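Minutes of the September meeting, Malo Street Social Club

Held Saturday in the front room, starting at 5 in the afternoon, with tea beforehand for those who came early, and a good many did.

Welcome and previous minutes

The chair opened by saying how good it was to see the room so full after the quiet of the summer, and thanked everyone who had carried chairs across from the Hunar annex. The minutes of the last meeting were read aloud and agreed, with one correction: the bus for the Ongart outing left from the side gate and not from the corner, as several people who waited on the corner were keen to have written down.

Gift boxes

Most of the evening went to the gift boxes, and the secretary makes no apology for the length of this item, as it was a lively and good-humored talk and everyone who wanted a turn got one. The club will again make up gift boxes of snacks for our older neighbors and for the families on the Sokik side of the road. The plan is for 60 boxes. A start was made on trying out what goes with what, with the packets laid out on the fruit-patterned cloth so that people could pick them up, turn them over and argue happily about them.
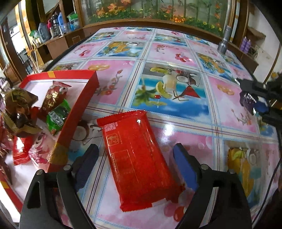 An open red gift box with wrapped snacks, and a red packet beside it on the table.

It was felt by nearly everyone that the red box with the white inside is a handsome thing and ought to be given a little room to show itself. Last year the boxes were packed so tight that the lids rode up, and one member told us (with great feeling) about sitting on hers to get it closed. After some back and forth it was agreed to put fewer packets in each box and to choose them for a mix of colors, so that a green wrapper or a brown one turns up among all the red.

There was a question about whether the writing on the packets should face up. Some thought it looked neater, and others said that whoever opens the box will have everything out on the table inside a minute anyway. No vote was taken. Packers may please themselves, but the small printed panels with the ingredients should be left uncovered by ribbon or stickers, as a number of our neighbors have to watch what they eat and like to read these for themselves.

The question of loose candy came up as well. It will stay in its own bags this year. Those who remember the peppermints that found their way into every corner of the Hunar annex spoke strongly in favor, and the motion passed without anyone against.

Trays for the front room

Next came the matter of the trays. The suggestion was that a tray be set out on visiting days, so that anyone dropping in would have something cheerful to look at and could see the kind of thing that is going into the boxes. A tray had been made ready for the discussion, and people were very taken with it.

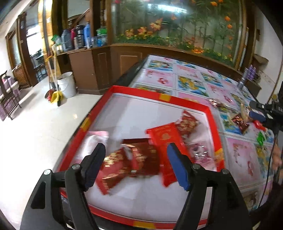

5 min read

The red rim was liked by all, and so was the dark red box with the gold pattern laid flat in the middle, with the packets and the tall red envelope arranged near it. One member would have liked the envelope further forward, and another thought it stood very nicely where it was. It was pointed out that a tray like this gets picked at and moved about by every passing visitor, and that whoever is on the desk should feel free to put it straight without asking permission of anybody.

Agreed: one tray to be kept made up through the season, and the small goods that collect on the glass beside it (the trinkets, the odd wrapped sweet, whatever has been put down for a moment) to be gathered up at closing time. A shallow basket will be bought for them.

The ledge and the floor

This led quite naturally to tidying. The ledge beside the big glass cabinet has become the place where every bottle and thermos in the building comes to rest. Members are warmly asked to take their own home at the end of the day. The large blue water jug stays, naturally, and the orange flowers in the cabinet were much admired and are to be left exactly as they are. We did spend a pleasant few minutes on whether they should be dusted, and it was decided that they should, gently, and with a soft brush.

The broom, the yellow dustpan and the white bucket will go on living by the cabinet base for the time being. A hook in the back passage was proposed and is a sensible idea, but it needs somebody with a drill — offers may be left at the desk. Whatever is put down on the tiles should be picked up again the same day, please, so that the floor can be swept right to the wall.

Money

The snack fund stands at 502, which includes what was raised at the Ongart outing. Ribbon, the basket and a new roll of labels were approved out of this. The remainder is to be kept for topping up the boxes once we see what we are short of.

Packing days

There will be 3 packing days before the boxes go out. A sheet is up beside the door, and those who can only manage an hour should please still put themselves down, as an hour is a great help. Children are welcome in the afternoons. Tape and scissors will be provided, though anyone with a favorite pair of scissors knows by now to bring them and to write a name on the handle.

Any other business

The side gate is sticking again. A box of knitting was found after the last coffee morning and is at the desk. Thanks were given to the bakers of the almond cake, with a request for the recipe, which is to be pinned up next to the packing sheet.

The meeting closed at a quarter past seven. The next one will be held in the same room at the usual time, and the chairs from the annex need to be back by Monday.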